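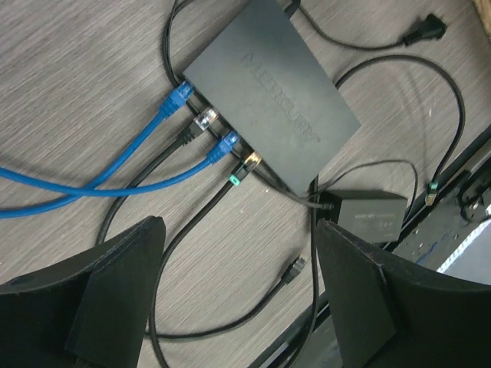

Come and see the cable robots at our Murkari open day

BRIVCOMBE, 5 February 2018 – We're opening the doors of our Murkari workshop to the public again, and I'd love it if you came along. I look after visits and events at Brivcombe, so I've seen these robots working more often than most people on staff, and I still stop on my way to the kettle to watch one go for a plug.

The open day is all about Lallix, our project to teach robot arms to handle network cabling. Picking up a box is something robots have been doing for donkey's years. A cable is a different animal. It bends, it rolls away, it springs back the moment you let go of it, and the little clip on the end has to be facing the right way before it'll go anywhere near a port. If you've ever been on your knees behind a desk at home with a torch between your teeth, you'll know what the robots are up against!

We held our first open day last October and planned for 70 visitors. Some 400 turned up. We ran out of chairs, then biscuits, then parking, and the neighbours at the tile warehouse were very good about it (thank you again, and yes, we've booked the oval this time). What people told us afterwards was that they wanted to get closer and stay longer, so that's how we've set up the new program.

There'll be 13 short demonstrations through the day, and each one runs for 11 minutes, with time for questions afterwards. The benches are set up with the sort of gear you'd find in a small office – switches, power adapters and a fair bit of cable. You'll stand behind a low barrier with a clear view of the arm, and a big screen beside each bench shows what the wrist camera sees. My tip is to watch the screen first and then the arm. From the camera's spot a plug looks enormous, and you start to understand why a small twist in a lead makes such a difference.
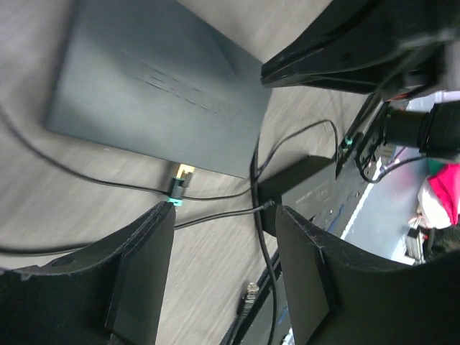 Wrist camera view of a NETGEAR switch, its power adapter and a loose Ethernet connector between the gripper fingers.

Our engineers will be at every bench and they're happy to be asked anything at all. Last time the best questions came from the kids. One wanted to know whether the robot gets bored, and another asked why it doesn't just have hands. That second one kept two of our team talking for most of their lunch break. The short answer is that two flat fingers are simple to build and simple to fix, and we're interested in how much we can get done with them before we need anything fancier.

The part I'm most excited about is the have-a-go bench. You'll be able to steer an arm yourself and try to take hold of a lead, with someone from the team next to you the whole time. I had a turn while we were setting it up and I was hopeless.

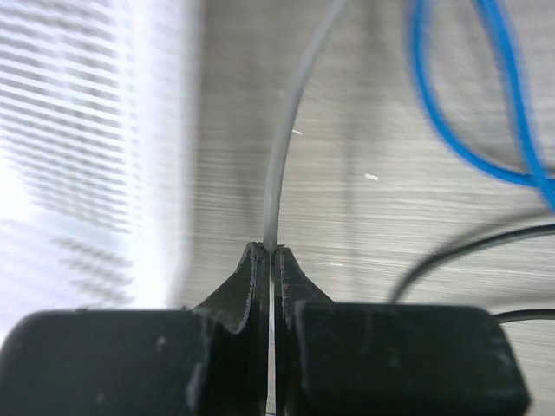 I'd line the fingers up beautifully, close them, and find I was holding nothing but air. After a few goes you get a feel for it and slow right down, and then it's very hard to give up your seat. We'll be keeping turns short so everybody gets one, and there's a lower stool for younger visitors.

Our friends at Abreu are joining us too. They build the benches and frames we use, and they'll have a table near the front door where you can see how a work area goes together and talk to them about apprenticeships. If you've got a teenager who's always pulling things apart, send them over.

A few practical bits. Entry is free, but please book a time on our website so we don't have another chair crisis. The workshop is all on one level and there's an accessible toilet beside the front desk. Please wear closed shoes and tie back long hair if you're going to use the have-a-go bench. Photos are welcome everywhere except the storeroom. Tea, coffee and a sausage sizzle will be out the back, with vegetarian ones on a separate plate.

School groups can ask for a morning session of their own, and reporters and photographers are welcome to come in before the doors open, when it's quieter and the engineers have more time to chat. Get in touch with the visits desk at Brivcombe, Murkari workshop, through the contact form on our website. I read all of those messages myself and I'll get back to you as quickly as I can.

– Visits and events, Brivcombe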